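Nateo Natural Loofah, whole and cut
Lernum Bath and Home
Home > Bath > Sponges and scrubbers > Natural loofah

Product code 2465-N
Availability: in stock
Sold singly or by the carton

Grown on trellises, dried on the vine and cut by hand. Supplied unbleached and without scent. Sizes vary because the fruit does. 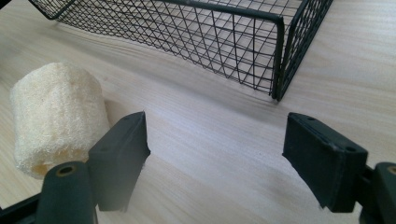
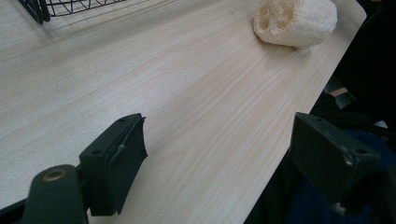 Gonzalo Pastor wrote to us after his second order to say that the cut pieces lasted him longer than the whole ones, and that he puts this down to how fast they dry between showers. He would like the cut size sold in larger packs. We have added a carton option for it, listed further down.

About the product

A loofah is the dried inside of a climbing gourd, related to the cucumber. When the fruit is left to ripen fully, the flesh shrinks away and a net of tough fibres is left behind. The skin is peeled off, the seeds are shaken out and the rest is rinsed and dried. There is no foam and no plastic in it.

The fibres are stiff when dry and soften after a minute or so in warm water. If you have only used the flattened kind before, expect this one to feel firmer for the first few washes. It settles down after that but never goes as soft as a sea sponge.

Natural marks, small brown flecks and the odd seed left inside are normal. We don't treat these as faults and can't choose pieces without them. Shake the seed out or push it through with a pencil.

Sizes

Whole: up to 40 cm long. Most are shorter. Can be cut at home with a bread knife. Cut it dry, as a wet one squashes under the blade.
Cut: 17 cm long. Both ends trimmed. Fits most soap dishes, though we would sooner you hung it up.
Slices: cut to order from whole pieces. Please say how thick you want them in the notes box at the checkout. Slices are often used under bars of soap to let the water drain.

Thickness is not graded in any of the three. If you need pieces that match closely, for a shop display or for setting into soap, ring us before ordering and we will pick them out by hand. There is a small charge for this and it adds a few days.

Use in the bath or shower

Wet the loofah through before it touches your skin. Work up soap on the surface and rub lightly in circles. Arms, legs, feet and back are fine. Keep it off the face and off any skin that is broken, sunburnt or freshly shaved. Twice a week is plenty for most people.

It is not suitable for babies.

Use in the kitchen

The same piece cut in half makes two good scrubbers for pans, sinks and root vegetables. It does not scratch enamel or glass in normal use. On non-stick coatings, go gently and try a corner first. Burnt-on sugar will need a soak before any scrubber shifts it.

Don't use one piece for both bathroom and kitchen. A loop of coloured string through one end is the easiest way of telling them apart.

Care

Rinse well after every use and squeeze out the water. Hang it where air can get round it. A loofah left sitting in a puddle on the edge of the bath will smell within days and should then be thrown out.

Once a week, boil it for five minutes or put it through the dishwasher on the top rack. It can go in the washing machine at 40 degrees inside a net bag. No fabric softener. Do not microwave it.

Replace a bathroom loofah every four to six weeks. A kitchen one may need replacing sooner, depending on what you scrub with it. Old pieces can be cut up small and put in the compost, or laid in the bottom of plant pots over the drainage holes.

Storage before use

Keep unused stock dry and out of direct sun. It keeps for years in a paper bag or an open box. Sealed plastic is a poor choice, as any damp left in the fibres has nowhere to go. If a piece has been squashed in the post, soak it in warm water for ten minutes and it will come back to shape as it swells.

Cartons

Whole, carton: 40 pieces
Cut, carton: 40 pieces
Trade orders of 1,000 pieces or more are sent on a pallet and need someone at the address to sign. The new crop reaches us in July, and large orders placed shortly before then may be held over so that they all come from the same harvest. Tell us if you can't wait and we will send what we have.

Also in this range

Nateo sisal cloth
Nateo pumice stone, with or without cord
Banden back strap, cotton edge
Iglesias olive oil soap, plain

The Banden strap is made from flattened loofah sewn to cotton and is the better choice for anyone who can't reach over the shoulder easily. It is not held at the same warehouse and may come in a separate parcel.

Delivery and returns

Orders are packed in card and paper. Small orders go by second class post. Cartons go by courier and are tracked.

Unused pieces can be returned in the paper band they came in. Once the band is off we can't take them back for reasons of hygiene, unless something is wrong with them. If you find mould or a split running the full length, send a note to Precious Saludo at the order desk with your order number and a replacement will go out. There is no need to post the faulty one back.

Questions we are asked

Is it bleached?
No. Colour runs from near white to straw and differs between harvests. It darkens a little with use.

Can I plant the seeds?
You can try. They need a long warm season and do best under glass. We don't sell them as seed and can't say how many will come up.

Is it the same as a sea sponge?
No, a sea sponge is an animal. This is a plant.

Does it come with a cord?
Not the Nateo ones. A cord can be threaded through one of the hollow channels and knotted at the far end.

Page checked 2020-03-03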